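Gripper keeps losing the grater, sorting comp in April
Ustyna Sydorenko

Our school club is doing a kitchen sorting task: pink, blue and yellow bins, and the arm has to lift a box grater out of the blue one. Ours slips every second go. Anyone cracked this?
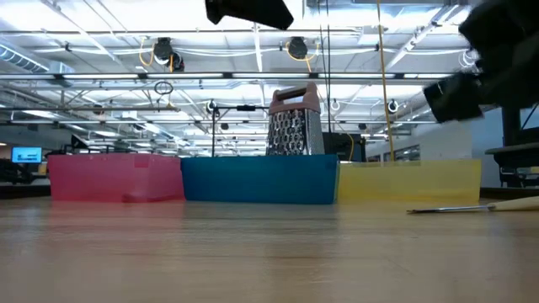 We've tried slowing it down, no luck, and the kids are getting a bit grumpy!

Virgilio Dizon
Go for the handle, mate. Come in on an angle and close slowly.

Kyrylo Tymoshchuk
rubber pads. we got 12 good lifts in a row with them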